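Introduction to Service Robotics
Notes for Unit 6: Can a machine do the dishes yet?
Siiri Pelkonen

Welcome back, everybody, and thank you for the thoughtful reading responses. I had a lovely time with them. Several of you asked some version of the same question, which my own mother also asks me every November when the family comes to stay: if robots can weld car bodies all night long, why am I still the one clearing the table? It's a fair question, and I'd like to spend this unit on it.

Let's start with the shop floor, where the picture is brighter. In the Rollunari case study (in your packet, right after the Kallio chapter) a single arm moves 1715 parts in a shift, and it does so in a cell where every tray comes in at the same height and angle. Please notice how much of that success belongs to the people who laid out the cell. Somebody decided where the trays would go, and somebody else bolted down the fixture. Take the same arm to a kitchen, where the mugs are wherever your roommate left them, and most of that help is gone.

A home asks for a good deal more. The machine has to find the table, work out where its own arms are in relation to it, reach without bumping the edge, and choose a grip for something it may never have met before. Urho Kallio calls this "the long minute before the grasp," and I have always liked the phrase — so much of the trouble really does live in that minute.

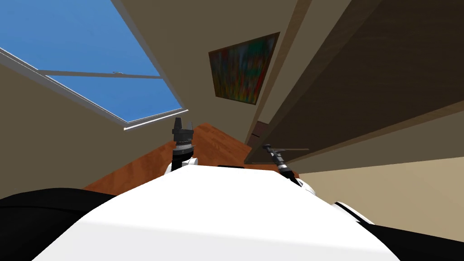

Then there's the matter of knowing when a chore is finished. You and I glance at a counter and decide it's clean enough. A robot needs that "enough" spelled out, or else it has to learn it from a great many tries, and this is where simulation earns its keep. In a simulated room we can let an arm miss a cup all afternoon and never sweep up a single piece. The trouble comes later, when the same arm meets a real cup with a real handle and a little dish soap on it. We'll talk about that gap at length next time, so do bring your questions.

For the lab, each group will work through the Plurkham exercise with the two-arm model. You'll set it 106 short tasks, all of them picking up or putting down, and write down what happened each time. Please don't just mark pass or fail! I would much rather read "reached past the plate, then closed on nothing" than a bare zero, and you'll be glad of those notes when you write your report.

Before next class

Read the Vasance report, sections 2 and 3. You may skim the cost tables.

Pick one chore you did this week and write out its steps as though for someone who has never been in your home. One page is plenty. Folding a towel is harder to write down than you might think, and so is loading a dishwasher.

Optional, for those who enjoyed the warehouse material: the Te Moana interviews, especially the part about night-shift staff and what they still prefer to do by hand.

My office door is open after 3 p.m., and there is usually tea.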